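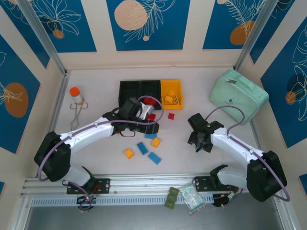 Lot 1624, riding coat from Godcombe
Tuesday, bench notes

Coat came out of the freezer bag at 9.20 and was left in the tray until after lunch. Dark green wool, knee length, cape collar, brown cotton lining. Aranda have it down as worn by the coachman in the second series of Godcombe. They want a condition report and light treatment before it is photographed for the sale. Nothing that changes how it looks on screen. I have written that on the job card as well.

Weight on the hanger is too much for the left shoulder. Moved it to the wide padded form. The seam at the back of the armhole has opened and somebody has closed part of it with polyester thread in a slightly bluer green. Left it alone for now.

Labels and marks

Imico woven label inside the neck, stitched on all four sides. Under it a cotton tape with the character name in marker pen, mostly washed out. I can read COACH and then what might be a 2 or a Z. Under the raking lamp it looks more like a 2, which would make this the second coat of the pair and probably the stunt one. Aranda's paperwork says "hero". I have not changed anything on our form, only put "see tape" in the margin. Needs raising with them before the catalogue text is fixed.

Chest measurement written inside the pocket bag in pencil. It doesn't match the tape on the breeches from the same consignment, but those had been let out twice, so I would not read much into it.

Breakdown

The dirt is nearly all deliberate. Hem and cuffs have been done with paint and a wax stick, then sanded. You can see the same stroke repeated on both front skirts where somebody worked along a table edge. There is real wear on top of it in three places: inside right cuff, seat, and the underside of the collar, where there is make-up. The make-up stays. It is evidence of use and the buyer will want it.

Swab tests on the inside hem:
Deionised water: faint brown, stops after second swab.
White spirit: lifts the wax at once. Do not use anywhere near the hem.
Dry sponge: picks up loose grey dust only. Fine.

So dry sponge and low suction through net over the whole outside, and that is the cleaning done. Did the back and the left sleeve before tea. Right sleeve and cape still to do.

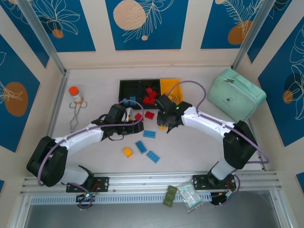

Buttons next. There should be 17 on this pattern, counting the cuffs and the half belt, and 10 are original cast resin with a pewter finish. The rest are later, a lighter plastic with a shank that is too long, so they droop. I took the loose ones off and they ended up spread over the bench like the toy bricks on that white table, which is how the last job lost a cufflink. A divided bin like the one there would do us well, one side for originals and the other for replacements, and I would rather have that than the saucers. Each button now has a numbered slip tied on and its position marked on the diagram. Please don't tip them back together.

Screen matching

Went through the stills folder. Two useful frames, both from the inn yard episode. In the first the third button down on the left front sits crooked and has a chip at about four o'clock. Ours has a button in that position with a chip in the same place, but it is one of the loose ones and could have been moved. In the second still the cape lies open and there is a darn on the inside edge. I have looked at our cape twice and there is no darn, and no sign of one unpicked. Either it is the other coat or the darn was done afterwards.

My view at the moment is that we can say "made for the production" and not "seen on screen". The chip is not enough by itself. If the button thread turns out to match the thread on the front placket I would think again.

Shoulder seam

Supported from the inside with a patch of dyed cotton lawn, laid in and tacked. Tried a scrap with Prollik first and took it back off. It held but went stiff when dry and showed through as a ridge under the lamp. Stitching only from here on. The bluish repair thread can stay, it is doing no harm and it may be wardrobe's own repair. Took 8 stitches past each end of the split to get into sound cloth.

The lining is shattered under the arm, worse than it looked in the bag. Net overlay, dyed to match. The brown in the drawer is too red. Dye another strip tomorrow, half the amount of red, and test on an offcut before doing the whole piece. 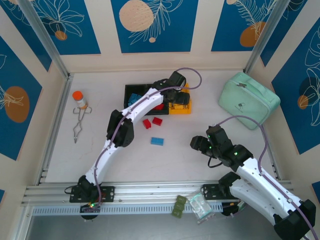

Blue panels with leaf drawings; arms mounted on the long rail.

Left to do

Right sleeve and cape, dry sponge.
Dye net for the lining.
Compare button thread with placket thread under the microscope.
Ask Aranda whether the first coat still exists and whether Imico kept a hire list.
Ask them also who wrote "hero" on the form and when.
Photograph the tape under the raking lamp, both sides if it will lift without unpicking.
Check pockets again. Left one has a hole into the lining and something small and hard has gone down to the hem. Feels like a button. Not opening it until the lining has been recorded.

Coat back on the form under tissue, 5.10. Lamp off, extractor off, button tray in the locked drawer.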